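Laine Lill on packing light, bad sleep and why she quit hotels

Caught Laine Lill between trips, 7 in the morning her time, coffee going. She writes the Radulcombe newsletter, which is for people who travel for work and don't love it. Piano tuner by trade. She drives or flies to small halls and churches and schools that don't have a tuner anywhere close, does the job, sleeps, goes home. Sixteen years of this now.

We were supposed to have an hour. Got forty minutes, then her ride came. So this jumps around a bit.

First thing I wanted to know was how she started staying in people's spare rooms.

"Money," she says. "The halls didn't have any. They'd say we can pay you for the piano or we can pay for the hotel. So I said fine, who's got a bed."

The first bed was over a feed store in Kadine. No curtain. A rooster, somewhere. She slept maybe three hours and then tuned a upright that had been next to a radiator for most of its life.

"I thought, never again. And then the lady who ran the store made me eggs and told me about every person who ever played that piano. You don't get that at the airport hotel."

She's not sentimental about it though. A lot of the rooms are bad. Too hot mostly. People give you the room where the heat collects. Or it's a kid's room and the kid is at college and you lie there under the trophies.

"I've slept under so many swimming trophies," she says. "I feel like I know these kids. I feel like I should go to the weddings."

Her rules, which I'm putting down in the order she gave them. Always ask where the light switch is before the host goes to bed. Bring your own pillow case. Eat whatever is offered at breakfast, turn down whatever is offered at night. And say what time you're leaving, twice, once when you get there and once before bed.

"People will get up at 5 to see you off if you don't tell them not to. They'll get up anyway. But at least you told them."

What about the packing, I ask, since that's what half the newsletter is about. She groans.

"Everyone wants the list. I don't have a list. I have one bag with clothes and one case with tools and if it doesn't fit in those it stays home."

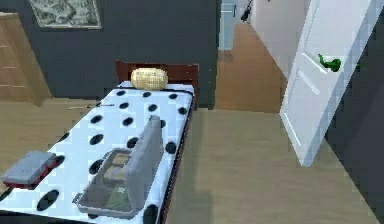
The tools get the most thought. Tuning lever, mutes, felt strip, a couple screwdrivers, spare wire in the sizes that break. She used to carry a lot more. Glue, center pins, a whole action repair kit. Hauled it all for years and used it maybe 2 times.

"You carry things because you're scared," she says. "I was scared somebody would say, can you also fix this, and I'd have to say no. Now I say no. It's fine. I say I'll be back in May and I'll bring the stuff."

And the clothes?

"Dark pants. Tuning is dirty, people don't know that. You get under a grand in a school gym and it's pencils and gum and I don't know what. I found a sandwich once. In Poon. I left it where it was, I figured somebody had a plan."

She laughs at that one for a while. Then back to the clothes - two shirts, a sweater, wool socks in all seasons, something to sleep in that you wouldn't mind meeting the host's husband in at 3 am on the way to the bathroom. That last part is in the newsletter too, almost word for word, and she says it's the line she gets the most mail on.

We talk about sleep. She's a bad sleeper, always has been. Her mother was the same. She tried the pills, tried the tea, tried an app that plays rain.

"I hear pitch. The rain had a loop in it and I could hear the loop. So that was worse."

What works is dull. She walks before dinner, half an hour, any direction. Looks at whatever the town's got. Doesn't call anybody after nine. Reads something she's already read. Right now it's an old sailing book she's been through so often the cover's gone, and she's never been on a sailboat and doesn't want to.

Refrigerators come up. Refrigerators hum, and the hum is a note, and if the room is next to the kitchen she lies there working out which one. "Mostly it's a flat B. A bad one. You want to get up and fix it."

Does she ever?

"I moved one once. Four inches off the wall. It stopped buzzing and they thought I was a genius. They told everybody. I got two more jobs out of that fridge."

I ask about Inum because readers always ask about Inum. It's the island job, the long one. A ferry, then a second ferry, then someone's truck. There are 13 pianos out there, which is too many for the number of people, and she does all of them in one go every year.

"Somebody's grandfather sold them door to door. That's the story. Every house that said yes to him, the piano's still in there. Some of them get played. Some have plants on them. I ask them to move the plants."

She stays with a different family each year. They take turns, she didn't set that up, they did. There was apparently an argument about it before she knew there was a system.

Best night's sleep of the year, she says, every year, and it's the worst mattress. She can't explain it. No fridge noise, maybe. Power goes off at ten.

Is she going to keep doing it? Long pause here. Her hands are ok. Her knees less so, and it's the knees you need for the pedals.

"I've got somebody riding along with me this year. Learning it. She's good, better ear than me. She brings three bags." Another pause. "I haven't said anything. She'll figure it out when we get to the second ferry."

Last thing I asked was what she wants hosts to know, since a good number of them read this to. She took a second.

"Leave the window so it opens. That's all I need. People paint them shut, or they put the big dresser there. I'll sleep on anything if I can get the window up."

Then a horn outside and she had to go. She said she'd send me the soup recipe from the feed store lady and I'll put it up when it comes.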